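Stultik Patterned Things
README and data card, version 4 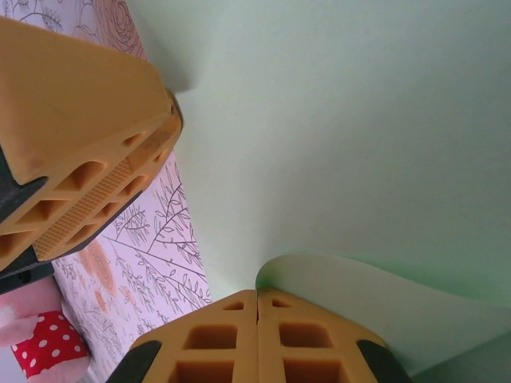 Pale mint green surface, flower and branch line drawings on pink-white, red polka-dot fabric in the lower left corner.

What is this collection

Stultik Patterned Things is a collection of 2647 pictures of coloured and patterned things on and near a table top: printed papers, plain sheets, small pieces of sewing, covers, wrapping. The work was started in Cludcombe as a help for a catalogue of craft supplies. We had difficulty to find pictures where a printed pattern is next to a plain colour and also next to a fabric, all under the same light. Most catalogues show each item alone on white, and then the colours can not be compared.

The interest of the collection is the colour and the pattern of the things. It is not meant for measuring size, and there is no ruler or colour chart in the pictures.

What is in the folders

The folder "printed" is for things with a printed motif. Flowers, branches, leaves, stripes and small geometric motifs are the most frequent. Line drawings and filled drawings have separate tags, and we ask you to keep them separate if you add to the collection.

The folder "plain" is for surfaces of one colour. Pale colours are more numerous than dark ones. Mint green, cream and light grey were the favourites in Cludcombe, so please do not take the proportions as a general fact about craft tables.

The folder "fabric" has cloth with dots, checks and weaves. A thing that is only partly made of fabric also goes in this folder.

The folder "mixed" is for pictures with two or more of the above, and the picture at the top of this page belongs to it.

How the tags are written

Each picture has one line in the file tags.csv. The columns are: picture number, folder, main colour, second colour, motif, remark. The colour names are everyday names and not codes. We write "pale mint green" and not a number, for the reason that the first users were people who cut and sew and they asked for words.

The motif column is empty when the surface is plain. When a motif is present we write first the shape and then the manner, for example "flowers and branches, line drawing" or "dots, red". For white sheets that are bent or curved we write "curved" in the remark column, as the bend changes the shade of white very much.

The name of the object is given only when we were certain of it. In many pictures the pattern is easy to recognise but the object is not, and then we write "panel", "sheet" or simply "object". We prefer this to a wrong name. If you think you know what an object is, write to us before changing the line.

Checking

The tags of 700 pictures were written two times, by different persons who did not see the work of each other. Where they did not agree, the more general word was kept. The most common disagreement was between pink and pink-white, and after this between mint green and pale grey-green. A second check was made on 100 pictures from the "mixed" folder, with the labels Orkeck uses for its paper stock, but these labels were too fine for our purpose and we did not adopt them.

Known problems

The light is not the same everywhere. A small shadow on a pale surface can look like a stain, and a few lines in the remark column still say "stain?" with the question mark.

Many things are seen only in part. A motif can continue outside the picture, so please do not use the collection to judge how large a pattern repeat is.

The spelling "grey" and "colour" is used in all the files. Version 3 had some lines with "gray", and if your script searches for this word it will now find nothing.

Related

Siriwan is the smaller sister collection, with ribbons and thread only. It uses the same columns but has no "mixed" folder.

Changes

July 12, 2020: version 4. Corrected the spelling, moved partly fabric things from "plain" to "fabric", added the second colour column.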